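# About Nyanda

Nyanda is a home linens company in Madport. We sell bath towels, hand towels, throws and blankets, and we run a washing and folding service for guesthouses, small hotels and rental homes in the area. Lorcan Lynch started the business and still manages it.

## How we got started

Lorcan was renting out two rooms above a bicycle shop on Nelley Street and doing all of the laundry himself. Other owners on the street asked if he would take theirs too. The first year he worked with one washer, one dryer and a folding table that had come out of a school. When the rooms upstairs filled up with other people's towels he stopped renting them.

The shop came later. Guesthouse customers kept asking where to buy replacements for towels that had worn thin, and the answer was usually a catalog with a minimum order of several dozen. We began buying in bulk and selling by the piece. Walk-in customers followed, and today they make up a little more than half of our sales.

We moved to our present building on Bosine Road in December, five years after the first wash. It has 1,634 square feet on one floor, with the shop at the front and the laundry and folding room at the back.

## What we sell

Most of our stock is plain. We carry towels in white, gray, navy and sand, and we try to keep the same shades from year to year so that a household can add to a set. Throws and blankets change a little more often. Plush with a raised or pressed pattern is our best seller in the colder months, mostly in grays and browns.

We don't print our own designs. We pick from what mills offer, order one piece, and wash it 27 times before we decide. If the edges curl, the pile goes flat or the color comes off on a white cloth, we don't stock it. Lorcan keeps the rejects in a cabinet and will show them to anyone who asks.

## The folding service

We wash and fold for 480 beds during the busy season and about half that number in winter. Customers leave their bags at the side door before 10 a.m. and pick them up the next afternoon. We deliver inside Madport only.

Everything is folded by the same method, so that a stack from us looks the same whoever was on shift:

- Bath towels are folded in thirds lengthwise, then in half, then in half again. The fold faces out on the shelf.
- Hand towels are folded in thirds and then in half.
- Washcloths are folded in quarters.
- Throws are folded to fit a 16-inch shelf, with the fringe or hem tucked inside.
- Fitted sheets are folded on the large table by two people.

Plush takes more time than flat cloth. We shake it out, lay it down with the pattern side up and brush the pile one way with the palm before making the first fold. Thick pieces are never pressed. Heat and weight leave marks in a short pile, and a swirl or scroll pattern can look muddy afterward. Pieces like these go on the top of a stack or on a shelf of their own.
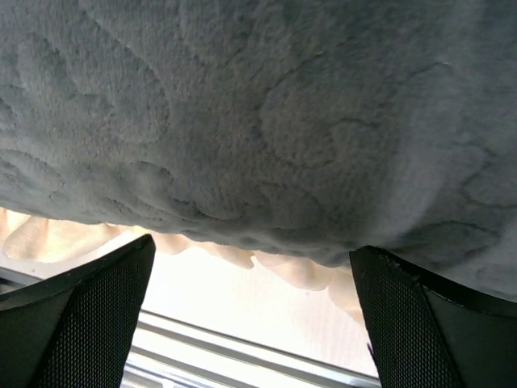

## Who works here

There are 9 of us. Four work in the laundry and folding room, three in the shop, and one drives the van. Lorcan does the buying and the accounts, and he folds when we are behind - usually in July and August.

New staff spend their first two weeks at the folding table, including those hired for the shop. It is the quickest way to learn the stock, and it means that anyone can step in at the back when a large order comes in.

## Care advice

We get a lot of questions about washing, so the basics are on this page too.

Wash new towels once before using them, on their own, in warm water. Skip the fabric softener. Plush throws should be washed cool on a gentle cycle and dried on low, then shaken well while still slightly damp. Store them folded in a dry cupboard and refold them along different lines a few times a year, or the creases will set.

If something you bought from us sheds or fades in the first year, bring it back with the receipt. We will replace it or refund it.

## Visiting us

The shop is on Bosine Road in Madport, next to the tile warehouse. Parking is behind the building. The side door for laundry bags is on the left as you come up the ramp - please ring once and wait, as the machines are loud and it can take us a minute to get there.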